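The Second Pair
Getting reading glasses in middle age is a small event, and it deserves better than a drugstore rack

Last updated: 28 Dec 2024

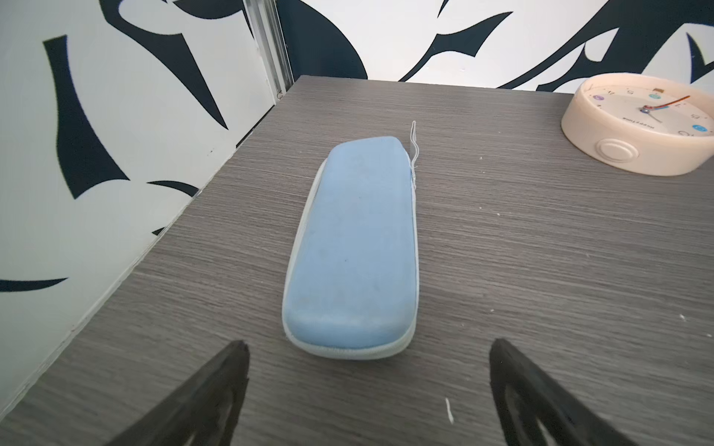
Reiko Oda put off her first pair for the better part of two years. She held menus at arm's length, then asked the waiter what was good, then started going only to places where she already knew the menu by heart. "I told everyone I loved the dumplings," she said. "I was so tired of dumplings."

I laughed when she told me this, and then I went home and thought about all the little arrangements I had made myself. The lamp I had moved to the kitchen counter. The phone with its letters blown up so large that a text from my sister filled the whole screen and anyone on the bus could read it (and, I'm fairly sure, did). The pill bottles I handed over to my teenager with a breezy "what does this say, hon?" as though I were testing him.

The change comes to nearly all of us sometime in our forties. The lens inside the eye grows stiffer with age and has a harder time bending to focus up close, and the fine print drifts away. It doesn't hurt and it isn't rare. Still, people take it personally, and I was one of them.

Iqra Rajput has been fitting glasses at Garnlow, a narrow little shop between a bakery and a shoe repair place, long enough to know the look. People come in and say they are just browsing. They try on sunglasses for a while. Then they pick up the card with the paragraphs printed in shrinking type, and their arms go out, and she gives them a minute.

"Bring me the thing you want to read," she says to them, and she means it. Customers have brought in sheet music, seed packets, a Bible and a half-finished needlepoint of a heron. A pair that works for a paperback in your lap may be all wrong for a music stand, and she would like to know how far away the page is before she picks up a single lens. I brought my grandmother's recipe cards, written in pencil and faded almost to nothing, and we stood there together working out whether it was one teaspoon of cloves or a quarter. (A quarter. I had been ruining that cake for some time.)

You don't have to spend a fortune, either. My own frames are by Skallier, a plain tortoiseshell, and with the lenses they came to a little under $200. Iqra also keeps a basket of ready-made pairs by the register and is perfectly cheerful about selling them, as long as you have had a proper eye exam first. She is firm on that point. The exam looks at a good deal more than whether you can read the bottom line, and plenty of people with no complaints at all are overdue for one.

Then there is the matter of where to put the things. I have met people who own up to 6 pairs and can't lay hands on any of them. Reiko has a pair in the car, a pair by the bed and a pair she insists is in the house somewhere. I have settled on one good pair and one spare, and I put the good pair away every night, which my husband finds very funny coming from a woman who has never once hung up a coat.

In June, Reiko and I went back to the dumpling place. She read the menu front to back -- even the part about the parking -- and ordered the eel.

READER COMMENTS

Llanos: The arms going out! My wife says I look like I'm playing the trombone.

quilter3323: Please tell people to get a separate pair for sewing. I fought with my needle for years using my book glasses.

Llanos: Is it really a quarter teaspoon for the whole cake? Asking for my own grandmother's recipe.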